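The Gear Table: Pictures from the Workbench

Welcome to the bench page! We have been meaning to put this one up for ages, and it kept slipping behind other jobs (the Flirkard clock pages alone ate up most of a winter, and we are still finding typos in them). It covers one of the smallest kits on our shelves, the Mutel gear set, which is a funny little thing that we are fonder of than we probably ought to be. You get a flat ring with pins, a handful of metal spur gears to go on the pins, and a slip of paper with a drawing on it that is no help to anyone.

If you have come over from the Grimthorpe pages, you will know we like a plain table. Small metal parts get lost against anything busy, and after trying a checked cloth, a tea tray and the back of an old calendar, we settled on a dark surface and have stuck with it ever since. It does show the dust terribly. We wipe it down, we turn around to fetch the kettle, and the specks are back as if we had never bothered.

Click through at your own pace. There are over 200 pictures in the whole gallery by now, so please don't feel you have to see them all in one sitting. 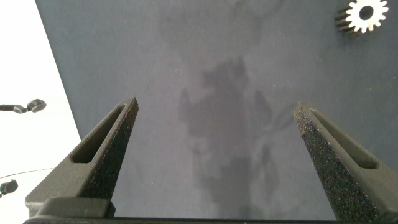

Bench top, dark gray and a bit dusty, with pale specks here and there. Gallery no. 919.
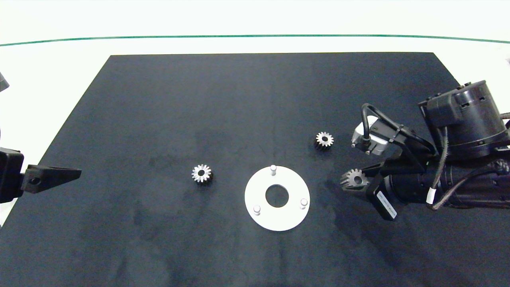 Three silver spur gears and the white ring with its three pins, on the black mat. Gallery no. 1646.

A few words on the kit itself, for those of you who have written in asking. Ours came in a flat box with a lid that never did fit, and the gears had been rolling about inside it for goodness knows how long. We gave them a soft brush, going in between the teeth, and then a wipe with a clean rag. Go easy on the oil if you have one of these at home. A single drop on the pin is plenty, and any more than that will find its way onto your sleeves and from there onto the sofa.

The pins want a gentle hand too. Set each gear down level and let it drop on by its own weight, giving it a little turn with a fingertip if it seems to catch. Pushing only makes it sit crooked, and then you have to wiggle it off again and start over, which I have done more often than I would like to admit! Once the first one is down the next goes on more or less the same way, except that now you have teeth to line up as well, so turn it slowly until they slip together.

We keep the loose parts in an old pastille tin with a scrap of felt in the bottom, and the ring goes in an envelope of its own. The Gape set, the one with 10 wheels and the little crank handle, lives on the shelf underneath and will be getting its own page in October, all being well. It needs a new screw first, and I have yet to find one the right length.

Page last updated 29/05/2018. Back to the workbench index, or on to the Flirkard clocks.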